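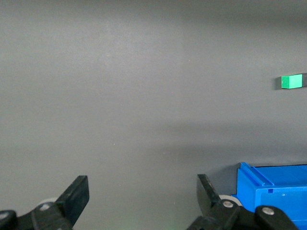
Matt grey table top for sorting blocks – keep it or paint it?

Reading time: 2 minutes

gindow_attic
I've cleared the back room and put a big matt grey table in it for sorting the children's building blocks. The blocks go into blue plastic bins as I do them. Green shows up very well on the grey. My problem is dust. I wipe the top in the morning and there are specks on it again by teatime. Would a gloss white paint be easier to live with?

tallcupboard
Leave it alone. I painted mine gloss white in November and the glare from the window gave me a headache. It also shows every scratch. Matt grey is about the best thing you can sort on.

Su_27
I don't agree. Dark blocks disappear on grey, especially where a shadow falls across the table. I did 2,000 pieces on a grey top and kept finding black ones I'd missed. On white you see them at once.

tallcupboard
Then move the lamp. One lamp on each side and you won't get much of a shadow.

Su_27
I had two lamps. Still missed them.

hevau_road
Depends what's in the box. If it's mostly bright colours, grey is fine. For the dark ones I put down an old pillowcase and do them separately. Costs nothing and goes in the wash.

As for dust, use a barely damp cloth. A dry one only pushes it about.

gindow_attic
The pillowcase sounds worth trying before I buy paint. Most of ours are bright anyway. Does it matter where the bin goes? I keep it at the corner by my right hand and leave the rest of the table clear.

hevau_road
Corner is good. Mine was in the middle for a while and I kept knocking it with my elbow.

carell_lane
Check the bins for holes if you have very small parts. Some of the plastic ones have cut-outs in the sides and the tiny bits find their way out. I lined mine with card.

Su_27
Card goes soggy if you put blocks away damp. I'd use felt.

carell_lane
Mine go away dry. The card has lasted 20 months.

gindow_attic
Right, no paint for now. I'll do the dark ones on a pillowcase this week.

Related threads
Washing blocks in a net bag
Shelves deep enough for plastic bins
Getting felt-tip off a matt table

Back to top | Contact the moderators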